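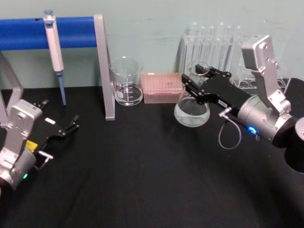 Start with something that can't spill, was the advice from Uchenna Jibrin at our very first planning talk, and move on to liquids once you trust your grip. We wrote that down, nodded politely, and went straight for the liquids anyway, and a good part of this report is the story of how we came around to that way of thinking.

Our project for the Idard summer lab course in Nekville was to teach two robot arms a small chemistry bench routine. The plan was simple enough on paper – pick up a flask by the neck, carry it across the table without sloshing, and set it down where a person would want to find it. We named the project Ebihara, after a street one of us grew up on, and the name stuck even though we argued over it for most of June. 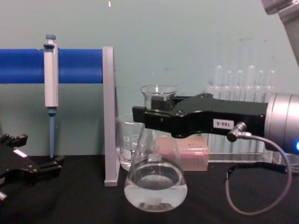
The neck of the flask gave us more trouble than anything else. Glass is slick, and our first setting for the grip let the flask turn a little whenever the arm sped up. We closed the gripper more slowly, cut the travel speed, and added a pause of 2 seconds after each lift so the liquid could settle before the arm moved on. That helped a great deal, and it also made the whole routine much nicer to watch!

We also learned to respect the things standing behind the flask. Our early paths swung the elbow wide, and we spent three long afternoons redrawing them so the arm would stay clear of the test tubes (we are very grateful to the Ustton workshop for letting us stay late). The second arm is meant to steady the beaker when we get to pouring, but we have only written its approach path so far.

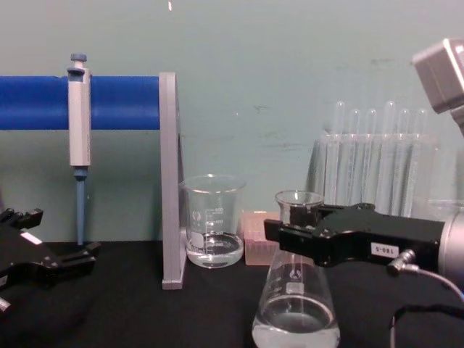

Figure 3. Right gripper holding the flask by the neck, with the test tube rack behind.

For the next group, we have left our settings and our notes on the shared drive, including the runs that went badly – those were the ones we kept going back to. Pouring is the next step, and we would dearly love to hear how it goes.

Submitted 21 July 2019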